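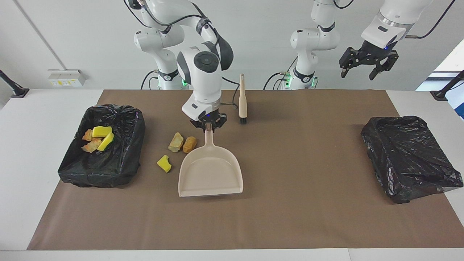
Worm farm going sour in a small flat — what am I doing wrong?

Forkum Community Help > Home and Garden > Compost and worms

Posted by Moataz Filali

Hi all! I started a worm farm on my balcony in March and I am completely hooked, but it's begun to smell. Not awful, more like a fridge that needs a good clean. It's a two-tray Hetel, the one with the little tap, and it came with 500 worms in a bag of coir.

I've been feeding them every night after dinner: carrot tops, tea leaves, apple cores, coffee, the end of a pumpkin. There are tiny white jumpy things on the lid now and the bottom of the tray looks like wet cardboard. The worms themselves seem happy enough, although a few of them were up under the lid on Monday.

Do I throw it all out and start again? I'd really rather not, I've grown fond of them. Also, is pumpkin okay?

Balcony faces west, if that matters. It gets hot sun until dinner time.

Grivau
Member, 71 posts

Don't throw anything out! You're nearly there, and a smelly first tray is practically a tradition.

You're overfeeding. 500 worms is a small starter mob and they can't get through a household's worth of scraps yet. Stop feeding for a week. Yes, a whole week, they'll be fine. Scoop out whatever has gone slimy, then tear up a few sheets of newspaper or an egg carton and fork it loosely through the top. You want the bedding to feel like a wrung-out sponge. Leave the tap open with a jug under it so the tray can drain.

When you start again, give them a small handful every 3 days, tucked under the surface in one corner, and move to the next corner each time. If the last lot is still sitting there, wait. Chop everything small and they'll go through it much faster. I keep a container in the freezer for the overflow, and freezing softens it up too — just let it thaw before it goes in.

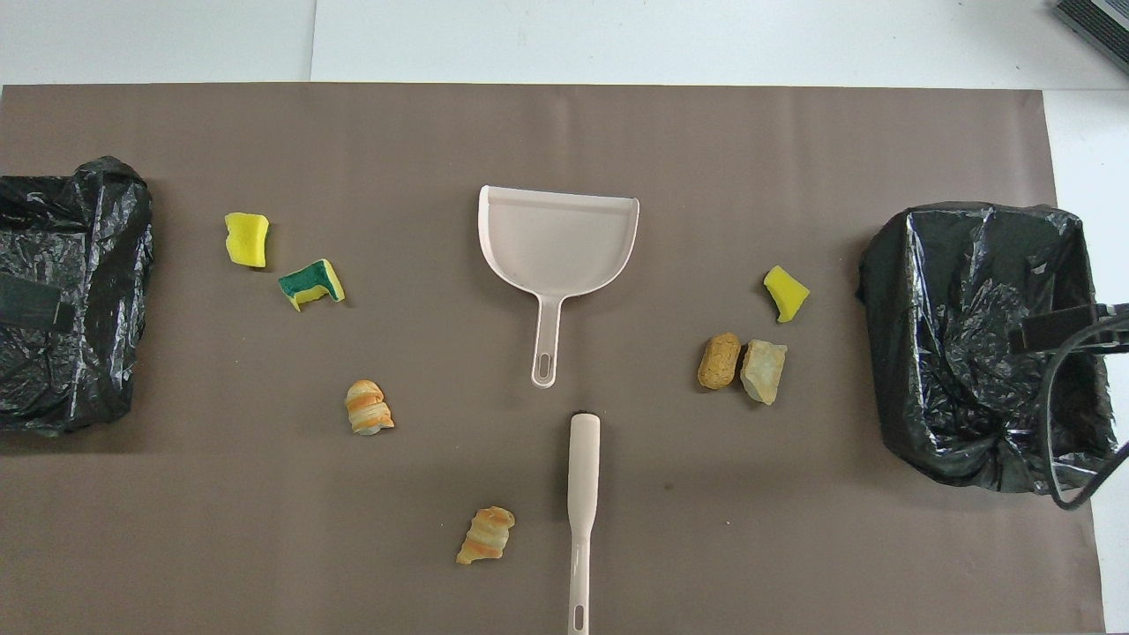 Pumpkin is more than okay, they adore it. Mine will pile into a lump of it until you can't see any orange. Go easy on the seeds unless you want a pumpkin vine growing out of the lid (I've had one, it was glorious, but it did lift the lid off).

The white jumpy things are most likely springtails and they're on your side. They turn up when it's damp and they'll thin out as it dries. If they're slow little threads instead, those are potworms, and a pinch of garden lime will usually bring the numbers down.

The sun is the bit I'd worry about. Worms like it somewhere near 20 degrees and a west-facing balcony in summer will cook them. Can you get it against the shady wall? A damp hessian sack over the top helps a lot, and so does a frozen water bottle on the really nasty days.

Abdel Rahman
New member

no onion or citrus, mine hated it. also put a brick under one side so it drains to the tap

Moataz Filali

Thank you both! Moved it beside the laundry door, brick is in, and I've shredded a month of junk mail. There was a fair bit of onion in there, so that might explain something. Will leave them alone for the week, if I can stop myself lifting the lid.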